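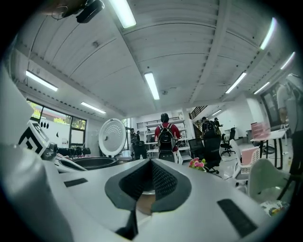

White ceiling with exposed beams in a bright workspace

Exposed beam ceiling

An exposed beam ceiling is a ceiling in which the beams that carry the floor or roof overhead are left in view. It is one of the oldest ways of finishing a room and one of the most adaptable, turning up in farmhouses, chapels, mills, schools, offices and apartments. The beams may be wood, steel or concrete, and they may be left bare, stained, whitewashed or painted to match the surface above them.

Origins

Early builders had little choice in the matter. A roof needed rafters, an upper floor needed joists, and covering them took plaster, boards and labor that most households couldn't spare. What they did with those plain working timbers is a delight to study! Edges were shaved to a slope, called a chamfer, and the slope was often finished near the wall with a carved shape known as a stop. Wealthier owners paid for painted vines, stars or family emblems along the sides of the beams. Smoke from open hearths darkened many of these ceilings over the years, and the deep brown often thought of as the natural color of old beams can be partly soot.

Flat plaster ceilings later became the mark of a polished room, and a great many timbers disappeared behind them. Some stayed hidden for generations. Finding a decorated beam above a sagging plaster ceiling remains one of the great pleasures of repair work on old houses.

Types

In a joisted ceiling, large main beams cross the room and smaller joists run between them, with the floorboards of the room above showing in the gaps. A coffered ceiling uses beams crossing in both directions to form sunken squares. Open roofs show the rafters and trusses all the way to the ridge and give even a small building a surprising sense of height.

Box beams are hollow casings made to look like solid timbers. They carry no weight, but they are handy for hiding wires and pipes.

Finishes

Dark stain draws the eye to the structure and can make a ceiling feel lower. White paint does the opposite: beams and panels blend together, daylight spreads farther, and the pattern overhead is picked out mainly by shadow. Limewash falls between the two and lets some of the grain show through.

The Takdale Grange

A much-loved example is the meeting hall at Takdale, where a flat ceiling was taken down in 1979 to reveal 6 oak beams with carved stops, each cut to a different pattern. The building historian Elīna Urbonaitė traced the carving to a workshop in nearby Lundomville by comparing tool marks – a wonderful piece of detective work. The hall is open to visitors every September.

Sound and heat

Beams break up a flat surface and scatter some of the sound that strikes it, though a hard-finished room with a high open roof can still echo. Soft panels fitted between the beams help a good deal. Insulation is a harder problem in open roofs, where there is no attic to fill. It is usually placed above the boards, under the outer roof covering, so that the full depth of the rafters can still be enjoyed from below.

See also

Coffer
Hammerbeam roof
Rafter
Tongue and groove
Truss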